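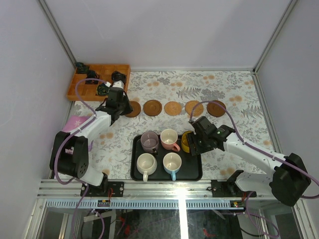
Stop scripting the mugs

Home Notes Opinion Archive

Five mugs, five coasters, two arms. You could write code for it. Please dont. Take the arms through it by remote control, badly at first, then again. Greer MacRitchie wants 600 runs. I'd take 2 good people over 2,000 tired ones.
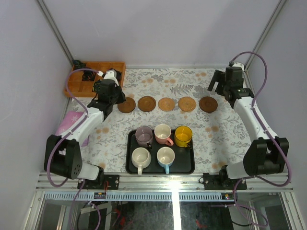

Reading time: 2 min

Handles are where scripts die. They don't all point one way, and a person just sees it. Hands know. So let hands teach, and pay them properley. 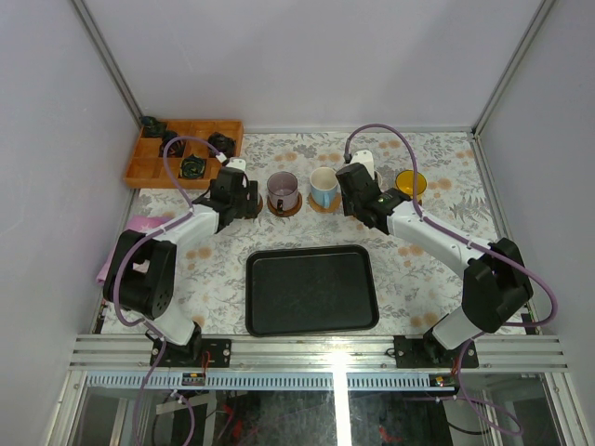 Mugs on coasters, tray empty.

Slow is fine. Sloppy isn't.
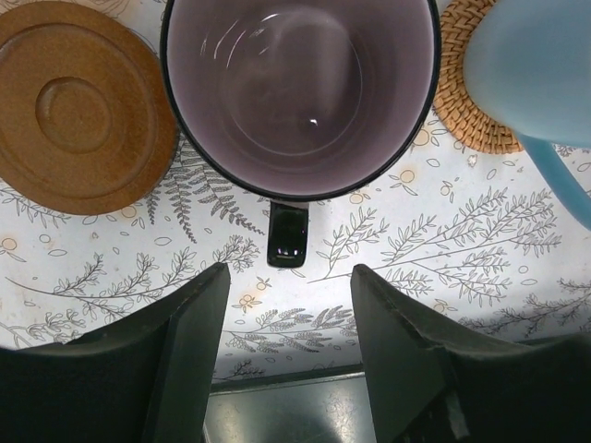 Vistside Teaching Group

More wrist views, fewer meetings.

Contact | © Vistside | Back to top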